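Open source license checklist, with my comments
Last gone over October 21, 2019

I keep this for our little shop because I got tired of answering the same questions by email every time we ship. It's the list I run on Plorkard before a release goes out, and the comments are just me talking. I'm a developer, so take the legal bits to a real lawyer!

1. Every third-party package is listed by name and version.
Checked. There are 641 of them this time, which made me want to lie down (last March it was way fewer, and I blame the new charting code for most of it). Export the list from the build itself. My hand-kept spreadsheet was missing 23.

2. Each package has a license file we have read.
Mostly. Three had no license at all. No license means we have no permission to use the thing, so I wrote to the authors. Two wrote back the same night and added one, bless them. The third went quiet and I pulled the package.

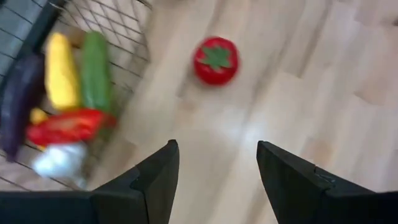
3. Nothing under the GPL is linked into the part we sell closed.
Checked, but I had a bad afternoon over it. Gourlay, the parser we use, comes under two licenses and you pick one. Write down which one you picked, and where! I had picked the right one two years ago and left no note anywhere, so I got to work it all out again.

4. Copied snippets are marked in the source.
Open. I found a date routine that came off a forum, with somebody's initials still in it. I'm rewriting it this week, it's maybe forty lines. If you paste something in, put the link in a comment right then, please.

5. Patent wording has been looked at.
Checked for the packages with Apache terms. The Wallen codec is another matter, and its makers want a separate patent agreement once you sell copies. We've asked for a quote and they gave us 180 days to decide. It stays switched off in the build until then.

6. Notices show up in the product.
Checked on desktop. On the phone version the notices page opened blank, so that's a fail until the file path is fixed. I nearly missed it, I only ever test that page on my own machine.
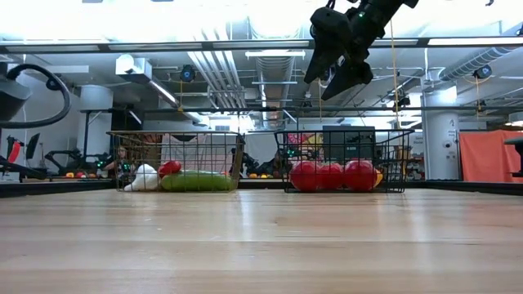 Kenneth Rennie wrote in to say that item 6 ought to cover the installer too, seeing as Skisomport had to reissue theirs after the notices got left out of the download. He also wants the check done on a clean machine, with the network off, so a page that loads from the web can't pass by accident.

Good points, both, and I've added them as 6a and 6b. The network one would have caught me out last spring for sure.

7. Contributor agreements are on file.
Two still missing, both from people who sent in tiny typo fixes. I've emailed them the form again.

Result for this release: held for items 4, 6 and 7.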